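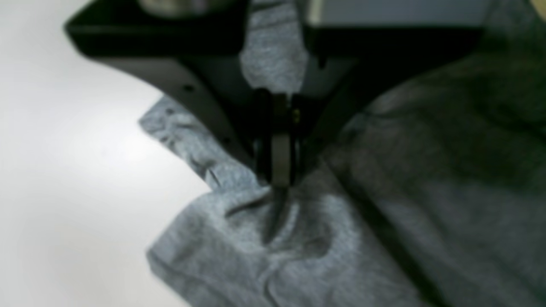 ## 4. Setting up a group art session

This section covers the preparation of a session in the Brodwood art programme, from unlocking the store cupboard to opening the door to the group. It assumes that the room has been booked (section 2) and that the referral sheets have been read (section 3).

A standard session lasts 60 minutes and takes up to 6 people. Larger groups must be split.

### 4.1 Before you start

You will need:

- the Randent materials case, complete
- one Usmani mood chart per person, plus two spares
- table covers or wipes
- the session log
- a clock that can be seen from every seat

**Caution:** Craft knives, lino cutters and solvent-based fixatives are not part of the Randent case and must not be added to it. Use the blunt-ended scissors supplied.

### 4.2 Laying out the room

1. Push the tables together to form one surface. If the room has fixed tables, use the one nearest the sink.
2. Place the chairs so that every person has a clear way to the door. Leave one chair free at the end nearest the exit for anyone who wishes to sit out.
3. Wipe the surface and let it dry.
4. Set one sheet of A3 cartridge paper at each place, with the rough side up. Do not put out more than one. Further sheets are kept at the leader's end and handed over on request.
5. Put the shared materials in the middle, within reach of all places. Soft pastels go in the shallow tray, pencils in the upright pots.
6. Turn the mood charts face down at the top of each place.

**Note:** At Mombridge the overhead lights run on a timer. Press the override before the group arrives, or the lights will switch off during the closing discussion.

### 4.3 Choosing the opening exercise
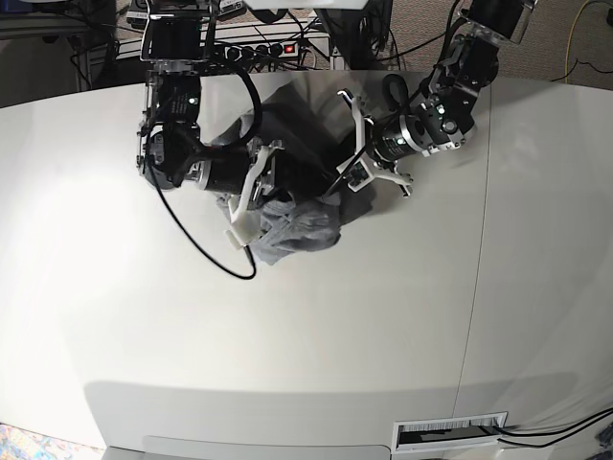
The opening exercise lasts 5 minutes and is not kept, shown or discussed. Its purpose is to get hands moving before the main work begins, and it should need no drawing skill. Two are approved for first sessions: the continuous line, in which the pencil stays on the paper throughout, and the cloth study, in which each person draws only the folds of a piece of fabric. For the cloth study, use a plain cloth with no pattern and drop it on the table without arranging it. A grey cloth crumpled on a white tabletop, as shown, gives folds that are easy to pick out. Put it where all can see it and do not straighten it once drawing has begun.

1. Read the instruction aloud once from card 193.
2. Start the clock.
3. Draw alongside the group. Do not walk behind the chairs.
4. At the end of the time, ask for pencils down and collect the sheets without looking through them.

**Caution:** Do not use the blindfold variant (card pack B) with any person whose referral sheet is marked T. If in doubt, use the continuous line.

### 4.4 Final checks

- Phones silent, including the leader's.
- Sign on the outside of the door turned to "In session".
- Name of the on-call contact written in the log.
- Drinking water on a separate table, away from the paint water. Use the marked cups for paint only.

If a check cannot be completed, enter the reason in the log and delay the start. A late start does not extend the session. Shorten the main work and keep the closing discussion at its full length (section 5.3).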